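Flela Home Arm – Owner's Guide
By the Flela support desk, Trernilholm – November
Last updated: November

Section 4. Tidying a table

People ask us whether Flela can do the chores yet. Some of them, and slowly – in our own trials it put away 95 of 137 small items without help, so please stay nearby.

1. Clear a space 52 inches across and turn on a lamp.
2. Choose Tidy, then Slow.
3. Show Flela where things belong and press Learn.

Note: Mugs and blocks go well. Soft cloth is still hit or miss, we're sorry to say.
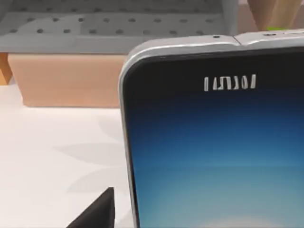

Flat things take Flela the longest, so give it all the time it wants. A phone is a good one to practice on once you feel comfortable, and you'll want to watch how the dark fingertip lines up beside the silver rim before you let the grip close. If the approach looks crooked, press Pause and go back to step 3.

Caution: Do not raise the grip setting above Low for anything with a screen.

Questions? Write to the Flela support desk, Trernilholm. © Flela. Back to top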